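Reading time: 4 min

Nellow: a colour-name list for household paints and plastics

Nellow is a plain-text list of colour names as people use them at home, with a rough colour value beside each one. It was put together by Parvathi Mudaliar from old paint cards, hardware catalogues and a stack of labelled tins in a garage. The current list has 500 entries. It is meant for anyone who has to match a written name to a colour and is sick of finding that "stone" means six different things.

What's in it

Everything lives in one tab-separated file, nellow.tsv, with a header row. The columns are:

name — the name as printed, lower case, original spelling kept
family — one of 14 broad families (beige, grey, off-white, green and so on)
value — a six-digit hex value, read under a daylight lamp
source — a short code, explained in sources.txt
finish — matt, satin, gloss or blank
note — free text, mostly blank

The beige family is the biggest by a fair way. It covers everything from biscuit and oatmeal through to the pinkish shades that turned up on switch plates and bathroom fittings. Grey comes next. There are very few purples, as the catalogues didn't carry many.

Sources

Three collections make up most of the list. The Brirkstead cards are trade paint cards, kept flat in a drawer and in good nick. The Groritz pages come from a fittings catalogue with small printed swatches, so the values are less reliable. The Stankevičius set is a box of moulded plastic sample chips, each with a name stamped on the back. Where a chip and a printed swatch shared a name, both rows were kept and the source code tells them apart.

Some 300 of the names appear in only one source. If you are after names with wide use, filter these out first.

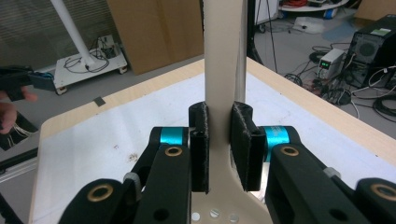

Plastics need more care than paint. The chips have a slight surface grain, and the reading shifts a little depending on which way the chip is turned under the lamp. Each chip was read four times, a quarter turn apart, and the middle of the readings was used. Any chip that had yellowed unevenly was read on its least yellowed part and marked "aged" in the note column. Don't treat these rows as the colour the maker intended.

Paint cards were read once, in the centre of the swatch. Gloss cards were tilted slightly to keep the lamp's reflection out of the reading.

Spelling and naming rules

Names are kept as printed, so you will find both "grey" and "gray", and one source that uses both on the same page. The family column always uses "grey". Hyphens are kept. Trailing numbers such as "buff 2" are kept where the source used them to separate two shades, and dropped where they were only a stock code.

Nothing was translated. A handful of French names came from bilingual labels and sit in the list beside the English name, as separate rows with the same value.

Known problems

- Nineteen would be a fair guess for the number of families, going by the older notes. There were 19 in the first draft, and the browns and creams have since been merged. Scripts written for the draft will need changing.
- "Magnolia" and "ivory" overlap so much that the split between them is mostly down to the source.
- The finish column is blank for all the plastic chips.
- Hex values suit a screen. They are no good for ordering paint, so take a real sample to the shop.
- A few swatches from the Groritz pages had ink from the facing page on them. They are marked "offset" in the note column.

Using the file

The file is UTF-8 with Unix line endings. Spreadsheet programs sometimes read hex values made up only of digits as numbers and drop the leading zeros, so import the value column as text. Sorting by name is alphabetical and ignores case. There is no ID column — use name and source together as the key.

Changes

The version dated Thursday, May 26, 2022 adds the plastic chips and the note column. A second pass over the greens is planned for October, once the remaining cards have been sorted.

Corrections are welcome. Please send the row as it stands, the row as you think it should be, and where you saw the name. A photo of the label helps, even a poor one. For a disputed colour value, say what light you were under.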